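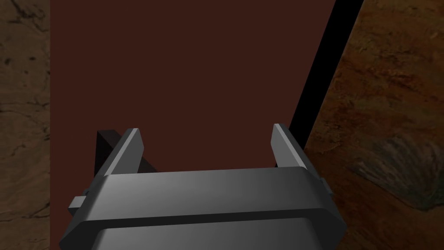

What does a library catalog record need to do?

It needs to let a reader find an item, tell it apart from similar items, and get to the shelf where it is kept. Everything else in the record is there to support one of those jobs.

Introduction to Cataloging, Handout 4
Access points and shelf marks
Posted Nov 2, 2019

Reading before class: chapter on headings in the course pack. Bring the Dirnholm worksheet from last time, filled in as far as you got.

1. Where we left off

Last session covered the description part of the record: title, edition, publisher, date, extent, notes. You copy most of this from the item itself. The title page is the preferred source. If the cover and the title page disagree, follow the title page and put the cover title in a note.

A description is not enough for a search. A reader who remembers only the author's last name or the general subject has to be able to get in some other way. These ways in are called access points.

2. Kinds of access points

Name. Authors, editors, translators, illustrators, and also organizations. A report issued by a city water department is entered under the department, even if a staff member is thanked inside.

Title. The main title, plus any other title a reader might try. For translated works, add the original title if you know it. Leading articles (a, an, the) are skipped in filing.

Subject. What the work is about, in words taken from a fixed list. Do not make up your own terms. If the list says "Cookery" you use "Cookery," whatever you think of it.

Series. Only if the series name is printed in the item. Copy the volume number as it appears.

3. Authority control

The same person may appear as initials on one book and with a full first name on the next. Without a rule, the works end up in two places and the reader finds half of them. Authority control means picking one form of the name and sending all the others to it.

An authority record has the chosen form, the forms not chosen, and the source where you found each one. Write down the source. You will not remember it in August when someone asks.

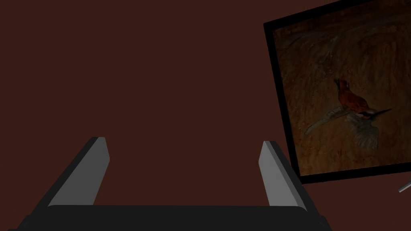

Cross-references come in two types. A "see" reference goes from a form that is not used to the form that is. A "see also" reference joins two forms that are both in use, such as a company name before and after a merger. Students mix these up on the exam every year. Check whether anything is filed under the first heading. If nothing is, you want "see."

The practice file, Cirkania, has 1,281 bibliographic records and 297 authority records. It was set up with errors in it. You will find names entered twice, references that lead nowhere, and at least one reference that leads back to itself. Please don't fix anything in the shared copy. Work in your own.

4. Shelf marks

A shelf mark (or call number) has two main parts. The first is the class number, which puts the item with others on the same subject. The second is the book number, which orders items within the class, usually by author. A date may follow for later editions.

Sample, from the Plotura scheme used in this course:

641.5 class number, cooking
C78 book number, from the author's name
1987 date of edition

Read it one line at a time. Class numbers are decimals, so 641.5 comes after 641.48. Shelving mistakes often come from reading the part after the point as a whole number.

If two books would get the same mark, add a digit to the book number of the one you are cataloging. Leave the older one alone. Changing it means a new label, a new record, and a book that goes missing in between.

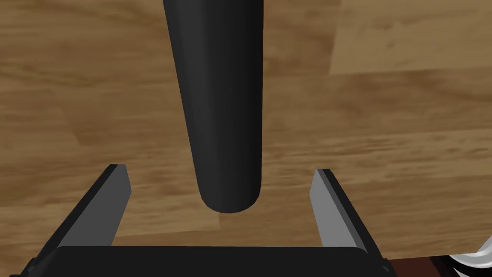

5. Choosing one class for a mixed work

A printed book can stand in only one place, so you have to choose. Use these rules in order and stop at the first one that settles it.

If the work covers two subjects and one gets clearly more space, class it there.
If they are treated equally, class with whichever number comes first in the scheme.
If one subject is shown acting on the other, class with the one acted on.
If there are several subjects and all fall under a broader heading, use the broader number.

The second subject isn't lost. Give it a subject heading and it will turn up in a search.

6. Homework

a. Catalog the two items in your Cruickshank packet. Full description, all access points, shelf mark.
b. In your copy of Cirkania, find record 1,391 in the numbering on the left (record numbers have gaps, so it runs past the total). Write the authority record its author needs.
c. Sort the list of shelf marks on the back of the worksheet.

Hand in on paper at the start of class. Late work is accepted up to one week after, with one grade step off.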